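Ce site utilise des cookies pour mesurer l'audience des archives. Accepter – Refuser – Personnaliser

Liste usix-dev – archives
Objet : Re: Migration des collections Rurach, index composés et documents orphelins
Date : 31 octobre

Bonjour à tous,

Je reprends le fil sur la migration du stockage de Rurach. Pour ceux qui n'ont pas suivi depuis juin, voici le message auquel je réponds :

> Le script de migration passe sans erreur sur la base de test, mais
> sur la copie de production il s'arrête au lot 53 avec un conflit de
> clé. L'index unique porte sur (depot, chemin). J'ai essayé de le
> supprimer puis de le recréer après coup : la recréation échoue pour
> la même raison. Est-ce que quelqu'un a déjà vu ça avec le schéma
> Ledcombe ? Je précise que je n'ai pas touché aux validateurs.

Oui, je l'ai reproduit. Le problème ne vient pas du script mais des données écrites avant l'introduction du champ « depot ». À l'époque, les documents étaient enregistrés sans ce champ. Or, pour un index unique composé, une valeur absente est traitée comme null, et deux documents sans dépôt qui partagent le même chemin entrent donc en collision. La base de test a été régénérée après le changement de schéma, et le cas n'y figure pas.

Trois points à vérifier avant de relancer quoi que ce soit.

Premièrement, la taille des lots. Elle est fixée à 400 documents dans la configuration par défaut. Le numéro de lot affiché dans le journal est celui du dernier lot soumis, pas du dernier lot confirmé. Il faut donc aussi examiner le lot précédent quand on cherche le document fautif.

Deuxièmement, l'ordre d'écriture. Le script utilise des écritures en masse ordonnées : la première erreur interrompt le lot, et les documents suivants ne sont pas écrits. Avec l'option non ordonnée, le lot va jusqu'au bout et renvoie la liste complète des erreurs. Pour un diagnostic, c'est préférable. Pour la migration définitive, je garderais le mode ordonné.

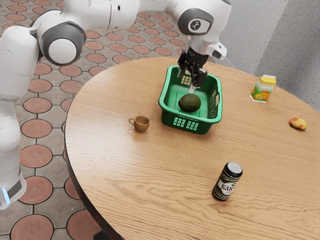 Troisièmement, les références. Le schéma Ledcombe stocke les pièces jointes dans une collection séparée, avec l'identifiant du document parent. Si l'on supprime un doublon sans réaffecter ses pièces jointes, on obtient des orphelins que la couche d'accès ne signale pas : la jointure renvoie un tableau vide, et l'application affiche une fiche sans annexe. Aucun message dans les journaux, quel que soit le niveau.

La procédure que je propose :

1. Exporter la liste des documents sans champ « depot ».
2. Regrouper par chemin et isoler les groupes de plus d'un élément.
3. Dans chaque groupe, conserver le document modifié en dernier.
4. Réaffecter les pièces jointes vers le document conservé.
5. Supprimer les autres, puis renseigner « depot » avec la valeur « historique ».
6. Recréer l'index unique et relancer la migration.

L'étape 3 est discutable. La date de modification est mise à jour par un hook côté application, et ce hook n'est pas déclenché par les mises à jour directes. Un document corrigé à la main dans la console peut donc paraître plus ancien qu'il ne l'est. Sur ma copie, 6 groupes sont dans ce cas ; je les ai traités en comparant les champs un par un.

J'ai aussi envisagé un index partiel, limité aux documents où « depot » existe. Cela débloque la migration immédiatement, mais les doublons restent en place et le planificateur n'utilise pas l'index pour les requêtes qui ne filtrent pas sur ce champ. L'export Szulc fait précisément ce type de requête. Chez moi il dépasse le délai de 90 secondes et s'interrompt – je ne recommande pas cette voie.
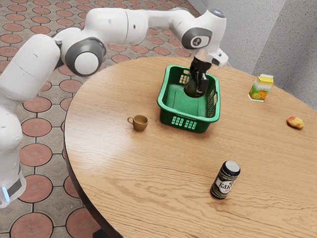 Szulc-export répond à ce sujet, en copie de la liste, que le délai est configurable et que l'index partiel reste acceptable à titre provisoire, à condition d'ajouter un second index simple sur le chemin. Il demande également si la valeur « historique » ne risque pas d'entrer en conflit avec un dépôt existant du même nom.

Sur le second index : d'accord sur le principe, mais il faut compter son coût en écriture pendant la migration. Je le créerais après. Sur la valeur « historique » : rien ne l'interdit dans le validateur actuel, la remarque est fondée. Je propose de préfixer par un caractère refusé dans les noms de dépôt, par exemple le deux-points. Le validateur devra alors accepter cette exception, ce qui suppose une petite modification dans Usix, côté modèles.

Le correctif est prêt dans ma branche, sans les tests pour la réaffectation des pièces jointes. Je les ajoute avant de demander une relecture. Si quelqu'un dispose d'une base antérieure au changement de schéma et peut exécuter l'étape 1 seule, en lecture, le résultat m'intéresse, surtout si des chemins contiennent des majuscules : la collation par défaut y est sensible, celle de Ledcombe ne l'est pas.

--
Liste usix-dev
Pour vous désabonner, écrivez à l'adresse de gestion avec « unsubscribe » en objet.

2 commentaires – 6 partages
Dernière mise à jour de la page : il y a 6 jours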